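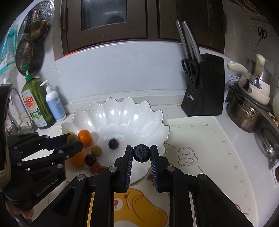 Firdevs Tekin wrote back to the first draft of this budget that she sees two grippers and one bowl of fruit, and she would like to know why the request has four pages of other things in it.

Start with her question. Read it slowly, then wait a little.

My answer to Firdevs is that the gripper is the line everybody remembers and it is the easiest line to fill in. You ask for a quote, you get a quote. For Gredis we got ours from Drutero in two days. The other lines took me until the summer, and I will spend most of my time on them.

Slide 2. What we are buying for.

Say it in one sentence: we want recordings of people picking up small kitchen objects with hand-held grippers, so that later the robot arm can learn the same work. The arm is not in this budget. It comes in the next one, if there is a next one. Please do not let the discussion go to the arm. If Kevin Brophy asks about it, say that I have a separate sheet and will send it.

Slide 3. Pairs.

A person has two hands, so we order in pairs. In the old request we counted single units and divided wrongly, and one workplace was left with a left hand only. The form now has a column "pairs" and no column "units". Mention that spare finger pads are ordered separately. Soft fruit, hard fruit, a cup handle: all of this goes through the pads. We do not have good numbers yet for how long they last, and I prefer to say so openly. I put 15 percent of the gripper price aside for pads and small parts. Laurinda Paiva thinks it is too low. She may be right.

Slide 4. Hours.

The plan has 118 hours of recording. At 70 dollars per hour for the operator this makes 8,260 dollars. Show the multiplication, people like to check it. Then say that a recorded hour is longer than an hour. The operator sets the table, puts the things back in the bowl, stops to charge. Paid time and recorded time are two different columns, and in this sheet the 118 is paid time. I made the mistake once in the other direction and had to ask for more money in December, when there was none.
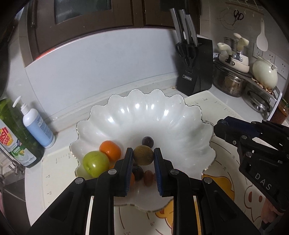
The next cost is the objects, and in the first version I forgot them completely. Grapes, plums, tangerines, apples. One shopping trip is cheap, but fresh fruit must be bought again and again during the whole project, so it should be a weekly amount and not a single purchase. Purchasing could not pay a grocery receipt from the equipment budget. Ask your own purchasing office before you begin. In our case Eckhard Weidemann opened a small consumables line and it solved the matter.

Plastic fruit is possible for practice. It has another weight and another surface, so I would not plan the real recordings with it.

Slide 5. The room.

We work in a normal kitchen and not in a lab. The rent goes in the budget even when the kitchen belongs to a colleague. Write also: cleaning, insurance, a mat for the counter, one good lamp. (If time is short, jump over the lamp.)

Slide 6. Storage.

Video is big. Buy the disks in the same order as the grippers, otherwise they come later and people delete things to make place. Two copies of everything, in two buildings. Bheki Ndlovu has the price table, and I will put it in the shared folder.

Slide 7. Payment and delivery.

Our quote is valid for 90 days. The approval needs almost the same time. Therefore ask for the quote when the form is nearly finished, not at the beginning as I did. Ask the seller in writing: who pays the shipping for a repair, and do we get a replacement while we wait? With no replacement, one broken gripper stops one whole pair, and the operator is still booked.

Questions. Take Firdevs first if she is in the room. If somebody wants to compare with the Pudel offer, say that it was for single units and with no spare pads, so the two totals cannot be put side by side. The sheet is two tabs, the second one is the one with formulas.

Last updated: 2024-08-23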